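Household Waste and Recycling — Week 3 notes
Soft plastics, film and bags
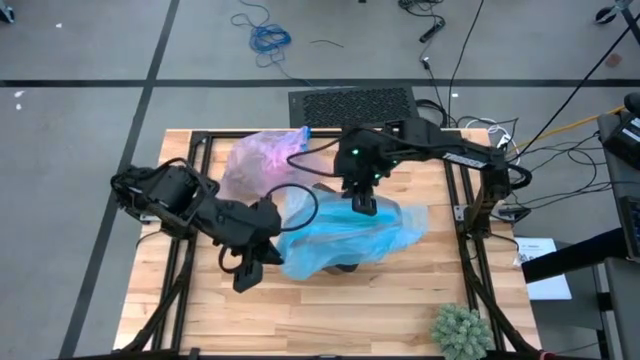
Handout 3, p. 11

Typed up fast, sorry for the state of it. Slides go up later. Read with the Rotley chapter (the short one, not the appendix).

Recap from last week

Hard plastics = bottles, tubs, trays. Holds its shape, can be sorted by size and weight, fairly steady buyers. Soft plastics = anything you can scrunch in your hand. Carrier bags, bread bags, cling wrap, chip packets, the film off a tray of mince. Two very different streams even when the actual plastic is the same stuff. Keep that straight for the essay, half of you mixed them up in the quiz.

The scrunch test

Scrunch it, let go. Stays in a ball or opens slowly — soft plastic. Springs straight back to a shape — probably rigid. Tears like paper — check for a paper layer. Not perfect. Chip packets fool people becuase of the shiny lining, they feel like foil. Real foil stays scrunched too so look at the label as well.

Why bags are such a pain

Light. Blow about. Wrap round the turning shafts at the sorting plant and somebody has to stop the line and cut them off. Also they hide things — a knotted bag full of cans looks like a bag of rubbish, and at most plants it gets treated as one. So: recycling goes in the kerbside bin loose, never bagged. Most common mistake in every audit we look at in this course.

Flat things also behave like paper on the screens. A squashed bag rides up with the newspaper and spoils the bale. Bale gets marked down or rejected, council pays.

Main types (learn these)

LDPE — stretchy, dull, quiet. Bread bags, produce bags, bubble wrap.
HDPE film — thin, crackly, noisy. Lots of the old style supermarket bags.
PP — crisp, clear, snaps when pulled. Pasta and biscuit packets.
Multi-layer — two or more plastics stuck together, sometimes with metal. Coffee, chips, pet food pouches. Hardest to do anything with.

"Compostable" bags are NOT any of the above for our purposes. Colour doesn't tell you. Green bag does not mean compostable, grey bag does not mean it isn't. Look for the certification mark, then look up what your own council takes. Come back to this in week 5.

Case: Skimcombe

Small town, one supermarket, one tip. Ran a drop-off trial starting in March. 200 households signed up. Nassoro Chege's report is the main source (in the reader, skip the costings unless you like that sort of thing).

What they did: gave each house a tie-top sack, asked for clean and dry film only, collection point by the shop doors. 31 sacks opened and sorted by hand at the end. Points from the report:
— food residue the worst problem, mostly cheese and meat wrap
— receipts left in bags, every time
— people were good at bags, bad at packets
— sacks left outside got rained on and were dumped

Chege argues the trial failed on storage, the sorting at home was fine. Paula Vasiliu disagrees, see the response piece. Her line is that households were asked to do a job the packaging makers should be doing, ie use one material and print it clearly. Vasiliu is strong on labels, weaker on what to do with the stuff already out there. Have a view on this. Either is fine if you back it up.

Where it goes after

Washed, shredded, melted into pellets. Then bin liners, garden edging, fence posts, bollards, some into road base. Nearly always a step down from what it was. Food-grade film back to food-grade film is possible but costly, needs a very clean stream. Burning for energy also counted as "recovery" in some reports — watch the wording!! Recovery and recycling aren't the same number and the big headline figures often add them up.

Stockpiling: collected with no buyer, sits in a shed. Fire risk, plus public trust goes when it gets out. Discuss in tute.

For next time

Keep all your soft plastic for the week. Rinse it, dry it, sort it into the four types. Weigh each pile on kitchen scales if you've got them, otherwise just write down which pile is biggest. Bring the notes, not the plastic please.

Short answer due 24th July, one page, on Chege v Vasiliu. Late ones go to the office, not under my door.

Reading: Rotley ch. 3, Chege report (first half), Vasiliu response.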